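Illumis Litter Records
Data card, last revised September 18, 2021

What is in it

Illumis holds 547 rows of dog and puppy sale listings copied from the public pages of small breeders. Each row has a breed, a stated age, a stated sex, the asking price, a registry field, a health guarantee field and the seller's own text. Prices are in dollars and mostly fall between 800 and 2000. A few sellers wrote "call" and we left it as "call".

The rows came out of an older scrape named Bugti, which we would not use for anything. It listed the same litter up to 9 times under different puppy names and treated "vet checked" as if it meant something. We merged what we could. Expect leftovers. 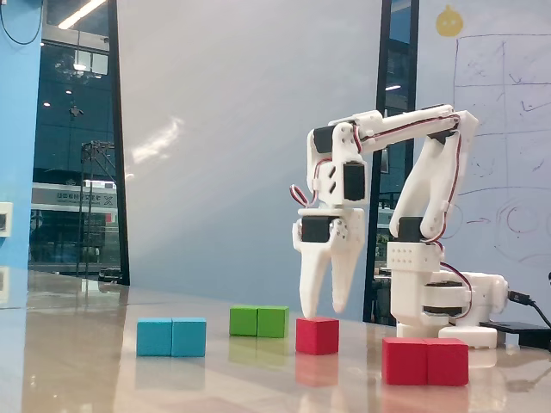 Coat color is the weakest column in the set. Sellers write "red" for dogs that run from pale apricot to dark mahogany, and the same puppy can be "red" in March and "fawn" once the ad is reposted. If every red were as plain as the cube under that gripper, we could have used a fixed list of colors and been done. Instead coat_raw is the seller's word and coat_group is our guess. Trust the first one -- and only as a record of what somebody typed.

Fields that look better than they are

registry: "AKC" means the ad says AKC. No papers were checked.
guarantee_months: the number in the ad. Terms were almost never posted, so two rows with 12 may promise very different things.
temperament: we nearly dropped this. Every puppy is sweet. A model trained on it will learn that every puppy is sweet.
sold: taken from banners on the page. Some banners stay up for years.

Splits

Numisex is the hand-labeled part, with sex corrected where the name and the pronouns in the ad disagreed. Zikach is everything else. The two overlap in breeders, so a good score on one after training on the other proves very little.

Not for

Pricing a dog. Judging a breeder. Any claim about breed health -- we have seen two drafts try it already, and neither could say where a single diagnosis came from.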